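Last touched 10 November 2021. If you want the files and have no interest in the reasons, skip to **Layout**.

# Firnis

Firnis is a collection of the small written notices found in hotel rooms: the card about towels, the card about the other towels, the sticker on the window that doesn't open, the laminated page that begins "Dear Valued Guest" and ends with a fine. It covers 81 hotels, most of them mid-range, a few of them with ambitions.

We collected it to study politeness in writing that nobody signs. It has since been used for teaching English to front desk trainees, for a talk on the word "kindly", and for at least one wedding speech, which we didn't authorise and rather enjoyed.

## Why notices

A hotel notice has an odd job. It has to tell a paying stranger what to do, in that stranger's temporary bedroom, without sounding like anybody in particular is cross. The person who wrote it has usually been cross for years. You can watch this being sanded down over successive versions. One hotel gave us its whole folder, and the notice on smoking starts as two words and a exclamation mark and finishes, after a change of owner, as a paragraph thanking the guest for caring about the comfort of future travellers.

Bins get more words than you might expect. There is what may go in the bin, what may not go down the toilet and must therefore go in the bin, and which bin is meant when there are two. Slippers have their own small literature. Some hotels would like you to take them home as a gift, some would like you to know the price, and one manages to say both on the same card.

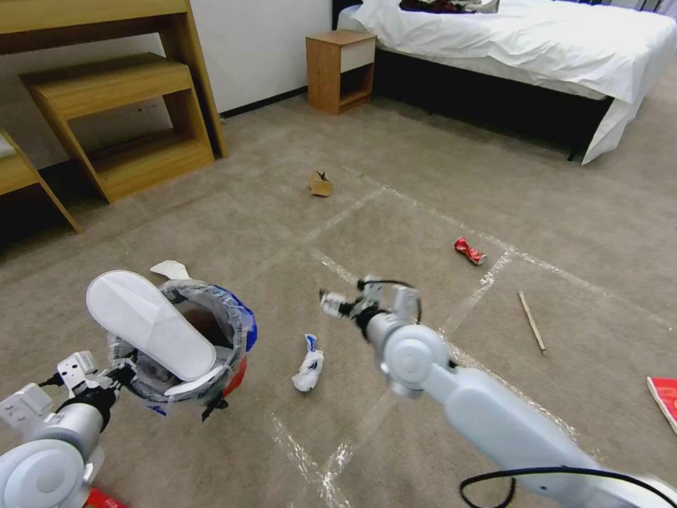
The tone of a notice tells you little about the star rating and a great deal about who was allowed to edit it. Notices written by housekeeping are short and name the object. Notices written by management are long and name the values. Where both have had a go, you get lines such as:

> In our commitment to harmony please the hairdryer is not for shoes.

We wouldn't change a letter of it.

## Layout

```
firnis/
 notices.csv one row per notice
 hotels.csv one row per hotel, names removed
 versions.csv links between drafts of the same notice
 codes.md what the tone labels mean
```

The 4 files are plain UTF-8 text. If your spreadsheet program turns the Thai into little boxes, the fault lies with your spreadsheet program, and you may tell it we said so.

### Fields in `notices.csv`

| Field | What it holds |
|---|---|
| `id` | A code that never changes, even when we regret it |
| `hotel` | Points to a row in `hotels.csv` |
| `place` | Where the notice was found: door, desk, bathroom, and so on |
| `topic` | Towels, noise, rubbish, minibar, balcony, other |
| `lang` | Language or languages, in the order printed |
| `text` | The words as printed, mistakes and all |
| `tone` | One of our tone labels, see below |
| `threat` | Whether money is mentioned |
| `note` | Anything the coder couldn't keep to themselves |

That makes 9 fields. People keep asking for a tenth, for font. We have seen the fonts and would prefer to leave them where they are.

### Tone labels

There are 5, and they were argued over for the whole of one June.

- `plain`: says what it wants. "Please close the balcony door."
- `warm`: says what it wants after asking how you are.
- `wounded`: implies that a previous guest has let everyone down.
- `legal`: contains "shall" or "the management".
- `lost`: the coders could not agree on what was being asked.

`lost` is a real label and should be kept if you train or test anything on this data. Folding it into `plain` makes your numbers look better and makes you a slightly worse person.

## How it was gathered

Mayuree Wattanapong began it with a shoebox of cards kept from work trips. Romain Joly typed up the shoebox, then wrote to hotels asking for more, in a letter so polite that two coders independently wanted it in the dataset. (It is. Look for `lang` = `fr`.) Replies came from independent hotels and from the Hornbridge group, which sent everything it had, including a notice for a swimming pool that had not been built.

Each notice was typed by one person and checked by another. Printed line breaks are kept as `/`. Handwritten additions go in square brackets, so a row might read:

> Kindly place all waste in the bin provided. [NOT the ice bucket]

Guests' own additions were left out, mostly. Three members of the team feel that the reply somebody wrote under the Collska hotel's checkout notice belongs to literature. It is in the `note` field, where it can do no harm to the statistics.

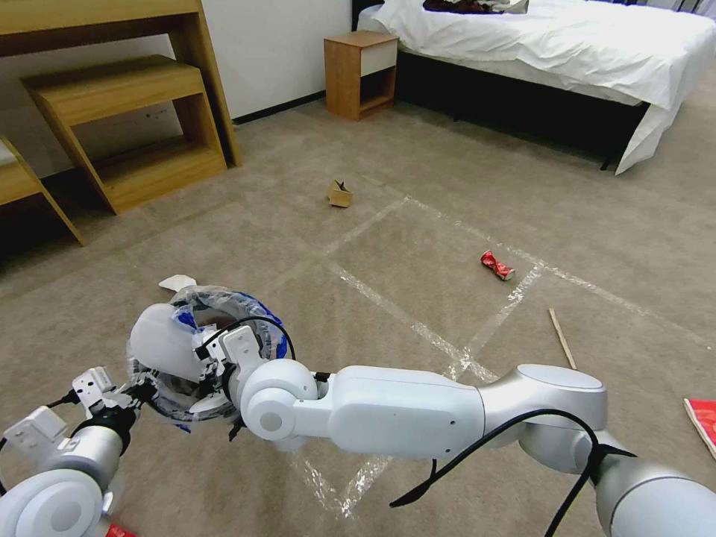
*Photo: Iqra Kiani. Same licence as the text files.*

## What it is good for

- Looking at how requests are softened, and at what point softening turns into fog.
- Comparing two languages on one card. The English and the Thai often disagree about how serious things are, and the Thai is generally the one to believe.
- Practising translation on short texts that have a clear purpose and an unclear author.
- Settling whether "amenities" means anything. So far, no.

## What it is bad for

Please don't use Firnis to say how hotels in general talk. It leans heavily towards places that answer letters, and a hotel that answers letters is already a strange hotel. Large chains other than Hornbridge are barely there. Hostels are missing altogether, and hostel kitchens alone would need their own repository and possibly their own therapist.

Don't use it as a guide to the rules either. A notice that threatens a cleaning charge is evidence that somebody typed a threat. Whether any guest has ever paid up is outside what we know, and the hotels we asked changed the subject with some skill.

The `tone` labels come from people who had by then read a great many notices. Apinya Yimyam went back over an early batch after a break and found that we had been marking anything without the word "forbidden" as `warm`. Those rows were redone. The lesson has been written at the top of `codes.md`, under a heading we have toned down for publication.

### Known problems

- `place` was filled in from memory for much of the shoebox. Mayuree's memory is good, though it does put a suspicious number of notices "on the kettle".
- Several notices appear twice because one hotel copied another, spelling included. We kept both. Who copied whom is a live issue on Chaimongkol Road and we were asked not to take sides.
- Shahab Esfahani's script for splitting mixed-language cards treats the word "TV" as its own language. This is being looked at.
- "Do Not Disturb" signs are missing their reverse sides in the older rows.

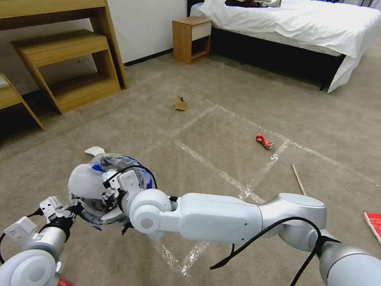
## Privacy

Hotel names are removed from `hotels.csv`, along with room numbers, phone extensions and the first names of managers. That last step hurt, as a number of notices are plainly more frightening with the name left in. No guest is named anywhere. Hornbridge, Collska and the hotels on Chaimongkol Road are mentioned in this file because they said we could.

If you think you recognise your own hotel and would like it out, open an issue with the `id` and it goes. You needn't give a reason. If you recognise your own prose and would like credit, that can be arranged too, and we'd be glad to hear what the one about the curtains was supposed to mean.

## Adding notices

Type the text exactly. Do not fix the spelling. Do not fix the spelling in a comment. Leave `tone` empty, as two coders need to fill it in without seeing each other's answer. Send the rows as a pull request against `incoming`, one hotel per request.

Shahab merges these when he can. He has asked us to put up a notice about it, and the current draft is `wounded`.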